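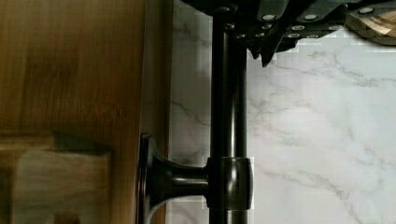

Piroska Vass wrote to ask why the Gondlow comparison was run on cabinet doors at all, when most published gripper trials use blocks and cups. The question has reached the project office in several forms, and it is answered first.

Why were cabinet doors chosen?
Doors and their hardware are what the participating sites asked to have tested. A door has one correct path of travel, and a gripper that holds too tightly or at a poor angle will fight the hinge. Such faults are hard to find when the object is free to move with the hand.

Which grippers were compared?
Two models were compared, the Skuvon parallel gripper and the Serier adaptive gripper. Both were mounted on the same arm and run from the same controller. No changes were made to the fingers of either unit during the trial period.

How many attempts were recorded?
The comparison includes 1,841 attempts. A further 71 were set aside before scoring, in most cases after a controller restart. The list of excluded attempts is available on request and gives the cause entered by the operator at the time.

What does the wrist camera record?
The wrist camera records the area in front of the gripper for the full length of each attempt. Typical views include the door face, the knob or handle, a vertical rod where one is present, and part of the gripper housing. Force readings are stored separately and matched to the video by time stamp.

Did the surface behind the door affect the results?
Veined marble was more difficult for the software that finds edges than plain painted board. Dark, glossy hardware also caused errors when a bright highlight ran along its length. Operators were asked to leave the room lights at the normal setting and to make no adjustment for individual doors.

How was a successful attempt defined?
The gripper had to take hold of the hardware, move the door to the marked position, and release it without a fault message. An attempt that moved the door but ended in a fault was scored as incomplete. Partial credit was not given.

Which gripper is recommended?
The project does not issue a general recommendation. The Skuvon unit completed more attempts on small knobs. The Serier unit performed better on long bars and required fewer changes of approach angle. Sites should review the results for the hardware they have installed.

May a site submit its own gripper for testing?
Yes. Requests for the next round are accepted until the end of June and should be addressed to Menaka Gamage. Each request must include the mounting drawing, the weight of the unit with its cable, and the controller version. Units that need a separate air supply cannot be accepted at present.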